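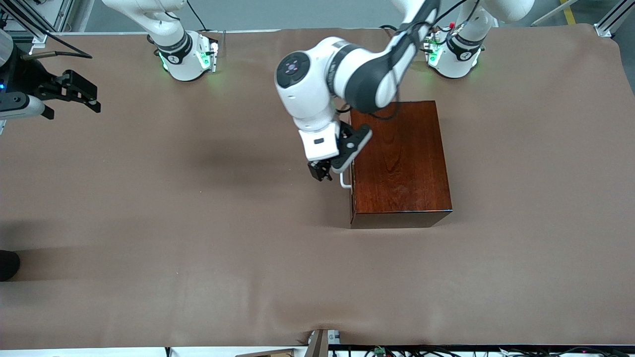 FREQUENTLY ASKED QUESTIONS

Hello and welcome! I get a lot of the same emails about buying and selling old tea caddies, sewing boxes and writing boxes, so I've put my answers in one place. If yours isn't covered, write to me and I'll probably add it (that's how this page got so long).

Where are you, and can I just turn up?

I'm in Drendstead, in the old chapel behind the bakery. Please don't just turn up! I'm out at sales and house clearances a lot and I hate the thought of you driving over and finding the door locked. Send me a message the day before and I'll tell you when I'm in. Parking is on the street and it's free.

Are you open all year?

All except August, when I shut the shop and go to see my sister. You can still order from the website then, but nothing gets mailed until I'm back.

I have a box that belonged to my grandmother. What's it worth?

I'm happy to take a look, and I don't charge for a quick opinion by email. Send me one picture with the lid closed, one with it open, one of the bottom, and a close one of the hinges and lock. The bottom is the one everybody forgets and it's the one I want most. I'll give you a rough idea of what I would expect to see on a price tag, but please don't use it for your insurance. For that you want a written appraisal, and Ka-ming Yang does those for a flat fee of $50 a box. Her details are on the contact page.

Most family boxes are worth less than people hope, I'm sorry to say. Brown wood has been out of fashion for ages. The good news is that it makes this a lovely cheap thing to collect.

What's the most expensive box you've ever sold?

A brass-bound writing box with every inkwell and a working secret drawer, for $900. I still miss it. I had it on my own desk for a whole winter and kept finding reasons not to list it.

The key is missing. Can you get me one?

Often, yes. Lots of these little locks were made to a few common sizes, and I keep a jar of loose keys that I've been adding to since I started. Bring the box in and we'll sit down and try them. Please don't poke at the lock with a hairpin first. If the box is locked shut and you can hear something rattling inside, that's usually a bit of loose veneer or an old button, but I do love it when people let me be there for the opening!

How should I clean mine?

A soft dry cloth, and then stop for a day and see if you still think it needs more. If it's really grubby, use a barely damp cloth on a small patch at the back and dry it straight away. I use a thin coat of plain wax twice a year. No spray polish, please, and no olive oil. I know your aunt swears by olive oil. It goes sticky and holds dust, and then the box ends up with me.

Keep it off the radiator and out of the sunny window too. Veneer lifts when it gets too dry, and once a corner has gone it catches on every duster in the house.

Do you do repairs?

Small ones: lifting veneer, loose hinges, split linings. Anything with missing inlay goes to Rafail Ververidis, who has far better eyes and much more patience than me. He has a waiting list and I can't jump you up it (I've tried for my own boxes, he won't have it).

What do your stock numbers mean?

Just the order I wrote them in the book. Number 523 came in after number 522, and that's the whole system.

How do you ship?

Double boxed, with the lid tied shut with cotton tape and tissue between any loose trays. The key travels in a separate envelope taped to the inner carton, so please don't throw the packing away before you've found it! I've had some very sad phone calls. Orders usually go out within 3 working days.

Can I send it back?

Yes. You have two weeks, and you don't have to give me a reason. You pay the postage unless I got something wrong in the listing, in which case I do. Please pack it the way I packed it.

Will you buy my collection?

Maybe! I'm always after tea caddies with their original liners. I'm full up with sewing boxes at the moment, so I'm only taking those if the trays are complete. Email me a few pictures and what you'd like for the lot.

Page last updated 24th April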